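MATL 276 Materials in Everyday Products
Lecture 3 notes: Stiffness, ribs and joints in moulded plastic parts
M. Herrero, Granmont campus

Read with chapter 3 of the course reader. The tutorial sheet is separate.

1. Why thickness is expensive

A flat plate in bending has a stiffness proportional to the cube of its thickness. Doubling the thickness gives eight times the stiffness and twice the mass. In injection moulding there is a second cost: cooling time rises with roughly the square of wall thickness, so the thicker wall ties up the machine for much longer.

Thick sections also shrink unevenly. The skin freezes first, the core contracts later, and the surface is pulled inward (a sink mark) or a void opens inside. Keep the nominal wall uniform and obtain stiffness from shape.
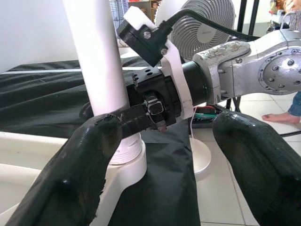
2. Ribs

A rib moves material away from the neutral axis. Usual proportions for a general-purpose polypropylene:

Rib thickness at the base: half to two-thirds of the nominal wall.
Rib height: up to three times the nominal wall.
Draft: at least half a degree per side.
Root radius: a quarter of the nominal wall or more.

Parallel ribs stiffen a panel in one direction only and add little resistance to twisting. Diagonal ribs do much better in torsion. Low-cost tables commonly place them under the top, where the user does not see them.

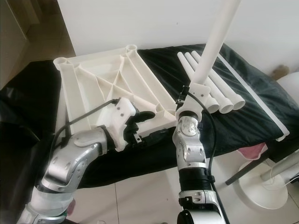 3. Leg sockets and load paths

A vertical load on a tabletop reaches the floor through the legs. The side load is the harder case. A horizontal push at the top produces a bending moment at each leg joint, and the socket must carry it over a short depth of engagement. For a given moment, halving the depth doubles the contact forces on the socket wall. Sockets are therefore thickened locally and tied into the perimeter frame. The change in section should be gradual, for the reasons given in section 1. 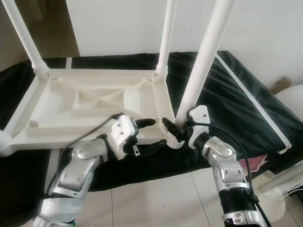

4. Creep

Polypropylene under constant load continues to deform at room temperature. Use the creep modulus for the service life and temperature in question. The short-term modulus on a data sheet will underestimate sag. A press-fit joint also loses grip with time through stress relaxation.

5. Before the next class

Work through the Murkeda shelf problem, parts (a) to (c). State your units. Answers that use the short-term modulus in part (c) will receive half marks. The Peeters tables are on reserve at the library desk, call number 704.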